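Skallmont Teach Handle, firmware 5: bench review

The Skallmont is a hand-held leader controller for teaching a two-finger gripper by demonstration. You hold the handle, the arm follows, and the software stores the path as a skill it can replay. We bought ours in August through Clindulton and have used it on small enclosure handling ever since.

Setup took 20 minutes. The mount pattern matched our arm without an adapter, and the calibration routine is short. The printed manual covers the previous firmware and should be ignored in favor of the online one.

Position tracking is good. With the fingers closed, I can bring the tips down near a box on the table and hold them there without visible drift. Finger opening is mapped to a trigger with a long, light pull. Small openings are hard to repeat, and I ended up changing the response curve in the settings file. There is no menu entry for it.
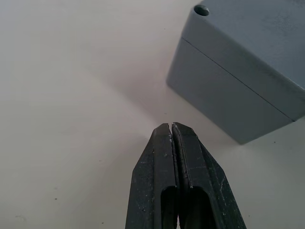

Closed fingers short of the gray enclosure, wrist camera view.

Force feedback is the weak point. Light contact with a side wall comes through the handle as a faint buzz, and it feels the same whether one finger is touching or both. For pushing and squaring up a box I relied on the wrist view more than on my hand. The Hundo handle we used before was heavier and slower, but its feedback was easier to read.

Recording is simple. One button starts a demonstration, a second press ends it, and a long press discards it. Bad takes can be trimmed afterward, but only from the end. A hesitation at the start means doing the whole thing over. After 6 clean demonstrations the replay was usable on a box placed at a similar angle. Larger rotations needed more.
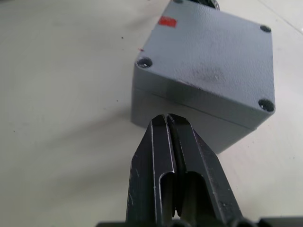
Ramil Manalo wrote in to disagree about the feedback: "Turn the contact gain up to 5 and drop the smoothing to 2. On ours you can tell left from right after that. The trigger is still bad."

I tried those values. Left and right contact are now distinguishable on a firm push, less so on a light one. The higher gain also makes the handle hum at rest, and that gets tiring over a long session.

The handle is worth buying for position-led work. For anything that depends on feel, try the Arnardóttir unit first.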